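Fingate Rentals - Guest Questions

Last updated 2022-07-03

What time can we check in?
Any time after 3 in the afternoon. The key box is beside the front door, and the code comes by text message on the morning you arrive. If you are coming over on the late ferry from Nidunport, let us know and we will leave the porch light on.

What do you supply in the bathroom?
Bath towels, hand towels, soap and one spare roll of paper per bathroom. We do not supply shampoo or anything for your teeth.
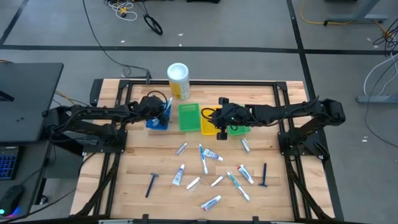
Left-behind items are kept for 30 days. Check the bathroom shelf and the shower before you go, as most of what we find comes from there. Small things are easy to miss, and a toothbrush standing in a little blue basket can look like it belongs to the house. We mail back glasses, chargers, keys and clothing if you pay the postage. Opened toiletries are thrown out the day you leave.

Is there a washing machine?
Yes, in all of the houses except Uzor Cottage. It is a Brendex front loader, and a normal wash takes some 60 minutes. Please use the liquid detergent under the sink and leave the door open when you are done.

How do we sort the trash?
Food scraps go in the lidded pail, glass and cans go in the outdoor bins, and everything else goes in the kitchen trash. Pickup is early in the morning, so put the bins out the night before. The pickup day is posted inside the pantry door.

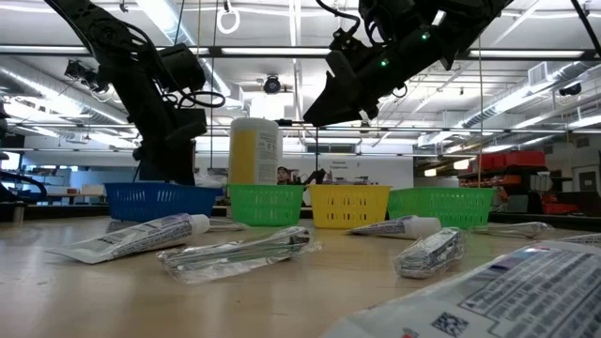
Cardboard should be flattened and left dry on the porch. The town will not take it wet - if it rains, bring it inside and we will deal with it after you leave.

Can we bring a dog?
One dog per house, please, and not on the beds. There is a fee of $60 per stay.

How many people can stay?
Up to 6 in the larger houses and 3 in Uzor Cottage. Babies in cribs do not count toward the limit.

Are you open in winter?
No. We close at the end of October, when the water is turned off.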